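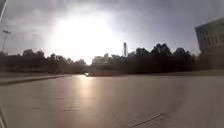
Wilance – Außendatensatz der Robotik-AG

Stand: 2023-07-01

Kurzbeschreibung
Wilance enthält Fahrten eines mobilen Roboters auf befestigten Flächen im Freien. Aufgenommen wurde im Rahmen des Studierendenprojekts Mostier, Teilaufgabe Wegerkennung.

Umfang
36 Fahrten zu je 80 Sekunden, verteilt auf 9 Ordner. Farbbilder der Bordkamera, dazu Odometrie als CSV. Zeitstempel in UTC.

Aufteilung
Training, Validierung und Test sind nach Ordnern getrennt – 3 Ordner je Teil. Bilder einer Fahrt nicht auf mehrere Teile verteilen.

Bekannte Einschränkungen
Belichtung automatisch, kein HDR. Bei Gegenlicht sind helle Bereiche am Horizont ausgewaschen, Baumkronen erscheinen fast schwarz. Spiegelungen auf dem Belag werden vom Basismodell teils als Fahrbahnmarkierung gewertet. Fugen und Risse sind nicht annotiert.

Annotation
Klassen: Belag, Bordstein, Grünstreifen, Fahrzeug, Sonstiges. Fahrzeuge in großer Entfernung nur, wenn der Umriss erkennbar ist. Zweitprüfung: Petrică Hodoroagă.

Kontakt
Amparo Valderrama, Projekt Mostier. Fehlerhafte Masken bitte mit Ordner- und Bildnummer melden.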